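Workshop tips: keeping a two-arm bench setup running smoothly

Posted under Workshop, Software side

Most of what follows is about software, and most of it is boring. I keep a pair of small arms on a stone-topped bench and write the control code for them in the evenings. These are the notes I wish I had started in June, in the order I added them to the inside of the cupboard door.

Name your poses. Don't save joint angles as pose1, pose2 and pose_new. Call them what they do: above_table_left, park_right, handover. Put the date in the file and not in the name. When you rename one, search the whole project for the old name before you run anything.

Keep one settings file per arm. Left and right may be the same model but they won't have the same zero offsets. I once copied the left file over the right one and spent an evening blaming the planner.

Slow first, then fast. Every new routine runs at 8 percent speed the first time through. If it's fine, go to half, then full. Put the speed in one place at the top of the script so you can't forget a line further down.

Check the gripper by current as well as by position. With a hard molded part the fingers stop early and the position reading tells you something is between them. With soft plastic they keep creeping. Log both numbers and pick your threshold from the log.

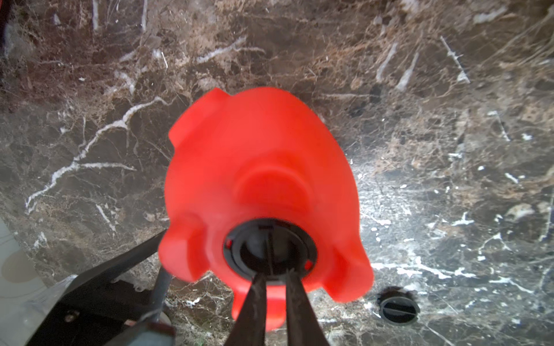

Set a timeout on every close command. Mine is 800 milliseconds. After that the script opens the fingers, backs straight up and asks for a new pose from the vision side. Before I had the timeout it would sit there pushing until I noticed the hum.

Don't let the vision code guess. If the confidence is low, have it return nothing. The planner can deal with nothing. It can't deal with a wrong answer that looks like a right one.

Lock the exposure and white balance on your cameras. Auto settings drift when an arm passes in front of the lens, and then your color thresholds are off for the next few frames. Polished stone makes this worse. Gordon Cormier suggested a matte cloth over the top, which works, but the cloth wrinkles and the depth readings get noisy. I went back to bare stone and masked the bright spots in software.

Two arms need one clock. Run both from the same process if you can. If you can't, have each one publish its planned path before moving and let the other check it.

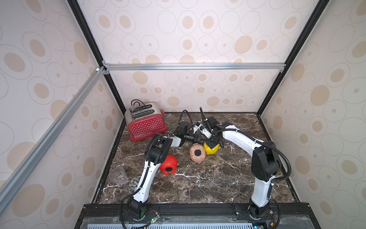 Shared space is where most of my planning bugs have come from. I split the table into left, right and middle, and the middle has a lock in the code – one arm takes it, does its job, gives it back. The lock has to cover the whole gripper and its cable as well as the fingertips. With the grippers nearly meeting over the yellow toy, a few millimeters of error in either model is enough for a knock. I pad the collision shapes by 7 millimeters and accept that some plans get refused. Anything that stays put, like the toaster in the back corner, goes into the planner as a plain box, made a little taller if there's a cord coiled on top.

Keep the logs, but not all of them. I keep the last 3000 runs and throw out the rest with a script at startup. Failed runs go to a separate folder and stay there until I've looked at them.

Restart the camera service before the arm service. In the other order the arms come up with stale poses.

Write down the version. Driver, firmware, planner, Python, all of it, in a text file next to the script. Mimoza Papadopoulos got me doing this after an update changed the default acceleration and every pick started overshooting.

Test the stop button at the start of each session, with the arms moving slowly. Then test the software stop as well. They are separate things and they fail separately.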